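Search this blog Search

Home Posts Notes About Contact

264 demos and I still don't trust the number

December 28, 2022

I spent most of this week collecting examples in simulation for the tray task, and I'm in a bad enough mood about it to write a post.

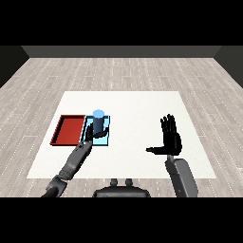

The setup came from Santeri Hyvönen, who built it in October and was very pleased with it. You steer both arms of a simulated humanoid, move a cylinder from one colored tray to the other, press save, reset, go again. We have 264 saved episodes now. Two of them I threw out this morning when I noticed the recording had started late, so make that 262.

Santeri's view is that 262 is plenty for one object and two trays. Maybe so. My trouble is with what those episodes have in common. I recorded 118 of them myself, and by the second afternoon I had a habit. Same approach from the side, same low grip, same little pause before closing the fingers. A policy trained on that will learn my pause. I'd bet lunch on it.

Then there's the room. Plain white table, soft even light, hardly any shadow. I asked if we could at least vary the lighting and the floor, and was told that it's on the list. The list is long. I have worked places where "on the list" meant next year, and it's nearly next year.

What bugs me more is how we talk about the second arm. We log every joint on both sides for every episode, and then somebody puts "bimanual data" on a slide. Go look at the replays. In a lot of my episodes one hand does the job and the other just hovers. I'm not sure what a model is meant to take from that, apart from how to hold a hand still. If the task needs one arm, say it needs one arm.

Frøydis Hägglund read a draft of this and thinks I'm being unfair. Her argument is that simple tasks are how you find the bugs in your pipeline, and that she found plenty at Poltcombe doing exactly this kind of thing. Fine, I accept that. We did find the late recording start. But a pipeline test and a training set are different things, and I keep seeing the first one get promoted to the second because the folder is already full.

I did try one small thing. I recorded 14 extra episodes where I made myself sloppy on purpose – bad angles, a missed grasp followed by a second try, the tray approached from the wrong side. They were slow and ugly, and they're in a separate folder for now. Santeri wants them filtered out for being too long. I want to train with and without them and look at the failures one at a time, on start positions neither of us picked. We haven't agreed yet, and the machine is booked until Friday anyway.

Older posts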